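Notebook, November, started writing at 4:40 pm

Ok, getting this down while it's fresh. The restocking arm stopped itself twice today and the second one was a real fault, so I want the whole thing in one place before Ryan asks me about it tomorrow and I start mixing up the two.

First stop was at the end of the morning. Bump sensor on the base, false trip, cleared with a reset, off we went. I'm not worried about that one (the bumper skirt has been touchy ever since we moved to the Tidcombe store, it's on my list, it's been on my list for a while).

The second one is the interesting one! Job was a plain shelf refill, soft multipacks, Jiven controller, Verhoeven wrist. Pick went fine according to the log. Then on the swing over to the shelf the grip force started climbing when it should have been holding flat, and it just kept going up. Our limit is 38 newtons on soft goods. The controller saw it go past 38 and did nothing for 2 seconds, and for a squeezed plastic bag that's a very long time. The seam let go, packets all over the aisle, and only after that did we get the stop.

So there are really two questions. Why did the force climb, and why was the stop so slow? Lorraine thinks they're the same question and I'm starting to agree with her.

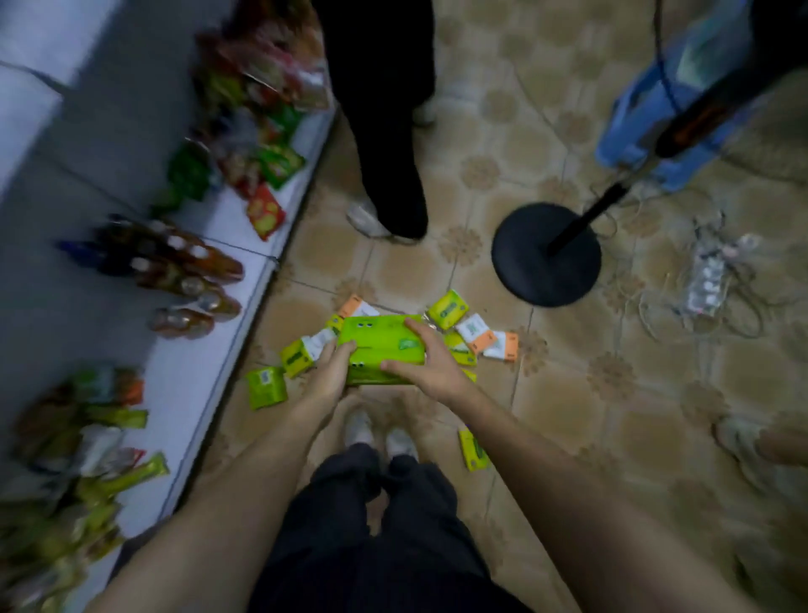 The log has the pick at line 1,511 and the stop at line 2,409, and I read every line in between with a cup of coffee that went cold. The force reading from the left finger drops to zero early in the swing and stays there. Flat zero, no noise on it at all, so that's a dead signal and I don't believe for a second it was a real reading. The controller averages the two fingers. One of them says zero, the average comes out low, so it squeezes harder to make up for it. And the limit check uses the same average! That's why it sat there for so long being perfectly happy. By the time the average got over the limit the right finger alone must have been at close to double.

I wiggled the left finger cable at the wrist and could make the reading vanish and come back by bending it toward the palm. The connector looks fine from outside. My guess is a broken wire right behind the strain relief, same spot as on the Borora unit last spring, but I haven't cut it open yet. Bagged it and put Ryan's name on the bag, he has the better microscope.

What bugs me more is the averaging. A cable is a cable, they die. But a single dead sensor should never be able to talk the thing into squeezing harder, and I wrote that check, so that's on me. Lorraine was nice about it. She wants the limit on the higher of the two readings, plus a fault if either one goes flat while the gripper is closed. I did the first part before lunch was even over — a one-line change, bench only, not pushed to the store. The flat signal check needs more thought, because on very light packs the real reading gets pretty close to zero too and I don't want it crying wolf all day.

The arm is powered down and tagged out. Nobody got hurt and nobody was inside the tape when it happened, but the packs could as easily have been somebody's fingers, so it stays off until the new check has run on the bench with a cable pulled on purpose.

To do:
New finger cable, left, and change the right one too while the wrist is open
Pull-the-plug test, each finger, open and closed
Ask Ryan if the Borora cable was from the same batch
Bumper skirt (yes, really)

5:25 pm, Lorraine just called, she found a spare cable in the van. Fitting it in the morning.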